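Looking After Flags, Sashes and Table Covers Between Town Events
By Nesrin Sezer

Most of what gets carried or hung at a parade or dedication goes home in somebody's car and sits in a bag until the next one.

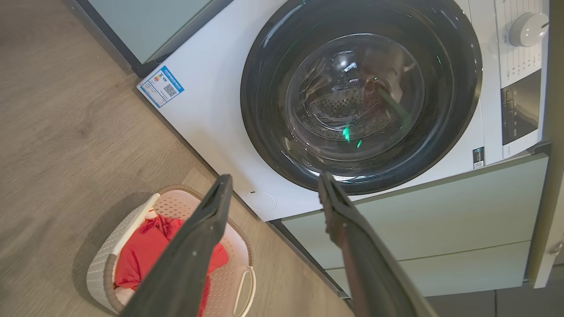

Unpack the bag the same evening if you can. Cloth that was rolled up damp will smell by morning and may spot within a few days. Hang everything over a shower rail or a clothesline, indoors or in the shade, and leave it there overnight.

Outdoor flags
Nylon and polyester flags can usually be washed on a gentle cycle in cold water with a small amount of mild detergent. Read the label first. Wash a new red or navy flag by itself the first time. Skip the fabric softener and don't leave the flag sitting in the drum after the cycle ends, as wet folds can let one color bleed into the next. Hang it flat to dry. Cotton flags shrink and fade more easily, so wash those by hand in the tub or take them to a dry cleaner. Some cleaners will do a flag at no charge around the summer holidays. Call and ask.

Check the outer edge before you put a flag away. If the hem has started to fray, trim the loose threads and sew a new hem with polyester thread, two rows, backstitched at the corners. Cotton thread rots outdoors.

Sashes and ribbons
Satin shows water marks, so don't dab at one spot. Brush off dry dirt, then press on the back with a cool iron and a cotton cloth in between. Lettering that was ironed on should never touch the iron directly. Roll sashes around a cardboard tube with the letters facing out.

Candle wax on table covers
Let it harden, or put the cloth in the freezer for an hour. Scrape with the back of a butter knife. Lay paper towels above and below what's left and go over it with a warm iron, changing the towels as they soak up wax. Wash as usual afterward. Colored wax may leave a stain, and rubbing alcohol takes out most of it. Test a corner first.

Wreaths
Artificial wreaths keep their shape if they hang from a coat hanger inside a dry cleaning bag. To dust one, use a hair dryer on the cool setting. Replace the bow when it fades and keep the frame.

Storage
Use a lidded bin and acid-free tissue. Newspaper leaves ink on white cloth. Keep the bin off a concrete floor and away from the furnace. Tape a list of the contents to the lid, with the name of whoever has the flagpole brackets. Erhan Tuncer has ours, and he would like the fourth one back before December.

Rust marks from grommets
Lemon juice and salt, an hour in the sun, then rinse. Don't use bleach, which sets rust. Brass grommets won't do this, so it's worth paying a little more when you reorder.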